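Keeping the grippers in order: a technician at Clusotcombe on pads, pins and patience

The workshop at Clusotcombe opens at 7 in the morning, and by the time I arrive the kettle has been on twice. I had come to talk to the technician who looks after the hand-held grippers there, a job that takes in fitting them, checking them and mending them when they come back stiff. She asked me not to use her name, and said the work was more interesting than she was.

The grippers are worked by hand. A person holds one in each hand and does an ordinary household task with them, and the record of that work is later used to teach a robot arm the same task. Her side of it is mechanical. "If the jaws don't close the same way in the afternoon as they did in the morning, everything after lunch is rubbish," she said. "So my job is mostly making sure they close the same way."

She trained on packing machinery at a firm called Brotetti, where she spent 4 years on a carton line, and moved to Ondard when the line was sold. Ondard sends its pairs out to kitchens and spare rooms in the area, and she goes with them for the first morning.

How a pair is set up

She starts with the pads. Each jaw has a ribbed blue pad on its inner face, and she wipes all of them with a damp cloth before she looks at anything else. Flour and washing-up liquid are the usual trouble. "A bit of grease and a chopstick turns in the jaw. You think the linkage has gone, and you take it apart, and it was butter."

Next she opens and closes each gripper slowly, holding it up to her ear. She is listening for a click at the pivot pins. A dry pin clicks before it sticks, she said, and one drop of light oil on the end of a wire is enough. Oil from a can ends up on the pads.

Then she checks that the two jaws meet squarely. She closes them on a strip of thin paper and pulls. The paper should drag evenly along its whole width. If one corner slides free, she slackens the pad, presses it flat and does it up again. She allows 60 seconds a jaw for this and gets annoyed with herself if it takes longer.

The last check is done at the table, with whatever the people there will be handling. She likes thin things for it, such as chopsticks in a utensil basket, as they show up a crooked pad sooner than a mug does. "Anything will pick up a mug," she said. "Pick up one chopstick out of a bunch and put it back where it was. Then we can talk."
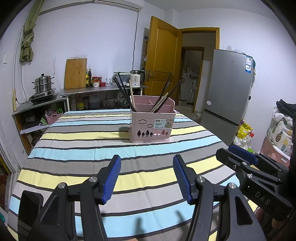

When one comes back stiff

Most repairs are small. Of the 29 grippers on her list in January, nearly all that came in needed only a clean and a new pad. The ones that take a whole afternoon have usually been dropped. The black arms have triangular openings in them, and she goes round the edges of each opening with a torch and a fingernail, feeling for a hairline crack.

"People don't tell you they dropped it," she said. "They tell you it feels funny. I don't mind — I'd rather have it back feeling funny than have them carry on."

A cracked arm is replaced and never glued. She tried glue once, in her first month, and the arm held for a day and then let go over somebody's sink. New arms come from a supplier called Arancibia, and she fits them with fresh pins even when the old ones look sound. After that the gripper goes through the whole setup again from the pads onwards.

I asked about the notebook on her bench. She writes down which pad went on which jaw, and what the paper test felt like, in words: "drags", "drags a bit left", "good". A colleague wanted her to use a spreadsheet with a score in it. She filled it in for a while and went back to the notebook.

I wondered what she would change if she could. She thought for a bit and said the pads. They ought to clip on, in her view, so that the people using the grippers could swap them at the kitchen table without waiting for her. She has made two out of scrap to see how it might work. One came off in her hand while she was showing me, and she put it back in the drawer and went to fill the kettle.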